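Scooter hire at Valside with a provisional licence

Stirnis
I will be travelling to Valside in December and wish to hire a scooter for 2 days. Does a provisional licence suffice?

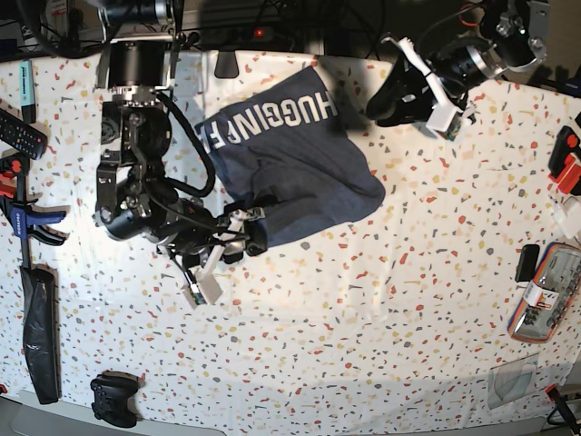
The coastal road is 40 kilometres each way, and I would prefer not to organise a driver.

Correa
Hirers must carry a full motorcycle licence and an international permit. Provisional holders are generally declined – travel insurers take the same view.

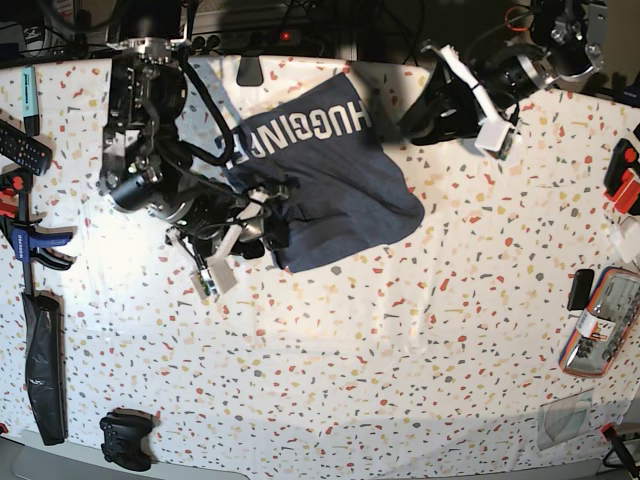 Navy T-shirt on a patterned tablecloth

Local bus 5 serves the coast.

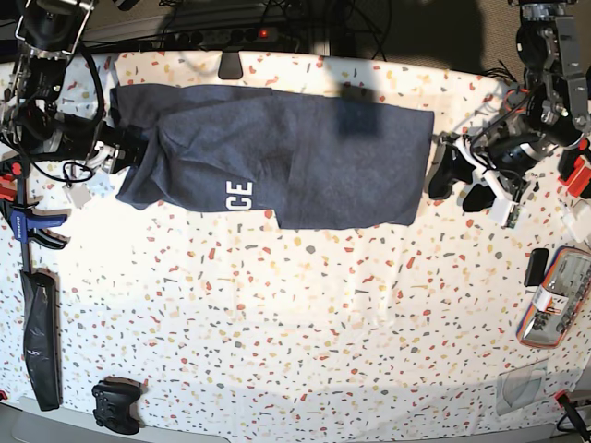 Mirov wrote that one kiosk near the harbour had accepted a provisional licence, but that the excess on the hire agreement was $1189.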